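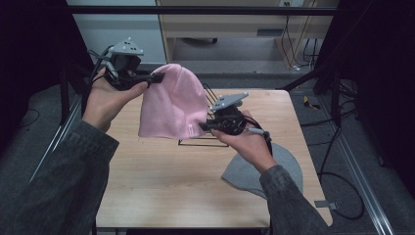 Pale pink beanie, two grippers.

Research participants wanted: how people explain their work to the person who takes it over

The Work and Organisation Group at the Dirkach School of Management is looking for people who have recently handed a job over to someone else, or had one handed to them. We want to know what was said, what was written down, and what was left in a desk drawer for the next person to find.

The study is called Grivus. It stands for nothing. An earlier name did stand for something, but it took up two lines of the ethics form and was let go.

What the study is about

Most organisations have a handover template. Most people have filled one in at ten to five on their last afternoon, with cake waiting. Organisational psychology has a fair amount to say about how newcomers settle in and a fair amount about why people leave, and rather less about the awkward fortnight in which the two of them share a chair. We are interested in that fortnight, or in the forty minutes it became once annual leave had been taken out of it.

We are particularly keen on knowledge people didn't realise they had. One pilot participant wrote a 60-page guide to her role and left out that the finance system logs everyone off at noon. Her successor learned this at noon.

Who can take part

You can take part if you:
are 18 or over and live in Australia
left, started or swapped a paid role in the past year
overlapped with the other person for at least one shift, or were meant to
can read and write comfortably in English

Any industry will do. We have plenty of public servants already and would be pleased to hear from tradespeople, nurses, hospitality staff, farm workers and anyone who has inherited a spreadsheet with a tab called "DO NOT TOUCH". Managers are welcome, although you'll be asked about your own handover and not about how your team should have done theirs.

Sorry, we can't include people who work or study in the Group itself. We have heard their views.

What you would do

There are two parts. The first is an online questionnaire covering your role, your workload at the time and how ready you felt. A few questions look as though they have been asked twice. They have, in slightly different words, and we'd be grateful if you answered both.

The second part is a recorded interview by phone or video with one of the research team. It runs for 60 minutes, and we stop on time even if you are halfway through the story about the photocopier. You can do the questionnaire and skip the interview. You can't do it the other way round.

If you still have your handover notes you may send us a copy, with your employer's permission and the names taken out. Bad notes are as useful as good ones. Please don't tidy them up first.
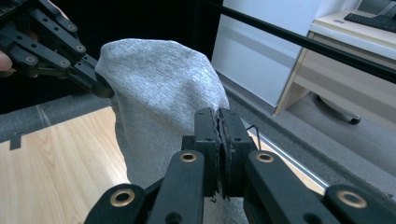
Salamatu Ametepe, from the pilot round: I thought I'd given a pretty decent handover until I had to describe it out loud. I'd spent most of it on the filing and about a minute on the one client who rings every morning. The interview was fine, easier than I expected, but I did go and send my replacement an apology.

Payment and time

We are recruiting 800 people for the questionnaire, and a smaller group of those will be invited to interview. Questionnaire participants go into a draw for one of several Bruvis gift cards. Interview participants receive a $60 card each, sent by email once the interview is done. It can be spent on whatever you like, within the somewhat narrow vision of the Bruvis catalogue.

Interviews begin in October. We offer early morning and evening times, as we gather that some of you are at work during the day.

Privacy

Your employer won't be told whether you took part. Recordings are transcribed, names and workplaces are removed, and the audio is then deleted. You can withdraw at any point before your transcript is de-identified, without giving a reason, and you won't get an email asking for one.

How to join

Fill in the short eligibility form at the Grivus study page, or leave a message with the study office in room 2336, Tang Building, between 9 am and 4 pm. The lead researcher is Yaw Nyarko, who took the project over from a colleague partway through and is aware of how that sounds. He has her notes. There is a page missing.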